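2023-08-23 – gripper comparison, cable tasks

Picked up where we left off with the two hand-held grippers. Vatuten is the older one with the narrow fingers, Ultatard the new one with the wide housing. Same task for both: pick up a small device with its cable wrapped around it, lift, hold, set back down. 20 attempts each, wide lens on both, same firmware.

Vatuten: 11 clean lifts. Most of the misses were the fingers closing on a cable loop and dragging the device over sideways. Finger gap opened to the stop every time, so it isn't a calibration problem.

Ultatard: 10 clean lifts before I quit counting partial grips as lifts, 5 after going back through the recordings with the stricter rule. Need to apply the stricter rule to Vatuten too before the numbers mean anything. Heather has the files.

Lens notes. The housing takes up a lot of the lower view on Ultatard. Usable, but the straight lines at the top bend badly and the corners go dark. Heather Rewi wants to crop before training. I would leave the full view in for now – the ceiling lights and the window give the tracker something to hold on to.
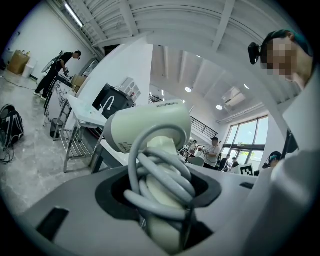 Wide lens view from the hand-held gripper, ZEABO device with the gray cable coiled around it.

Ditte Mogensen asked if the cable should be taped down for the next set. No, leave it wrapped. Taped cable was the December test and it told us very little.

To do:
Rescore Vatuten
Softer finger pads from Closgate, ask about lead time
Check trigger spring on Ultatard, feels stiff near full close
Send both lens calibrations to Arnardóttir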